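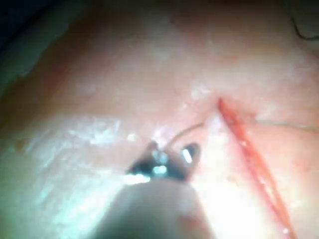
Categoría: Manuales del club > Brazo Jadeo > Práctica de sutura

4. Primera puntada con la pinza

Antes de empezar, el brazo debe estar calibrado (sección 3). Si te la saltaste, vuelve; te esperamos.

1. Baja la velocidad a 88 en el panel de Cleveris. El máximo es 900 y sirve para asustar a los de primero.
2. Acerca la pinza a la incisión con las puntas apenas abiertas.
3. Toma el hilo cerca del extremo y cierra despacio. El hilo es fino y destaca apenas contra el rosa.
4. Tira en curva, hacia arriba y a un lado. El tirón recto rasga el borde - y el borde no perdona.
5. Repite al otro lado y deja 2 mm entre puntadas.

Nota: los reflejos blancos engañan. Baja la luz a 200 antes de culpar al software.

PRECAUCIÓN: no metas los dedos con el brazo activo. El botón rojo está para usarlo, también por orgullo herido.

Relacionados
- Calibrar la muñeca sin llorar
- Nudos según el método El Idrissi
- Reglas de la Copa Drirnwood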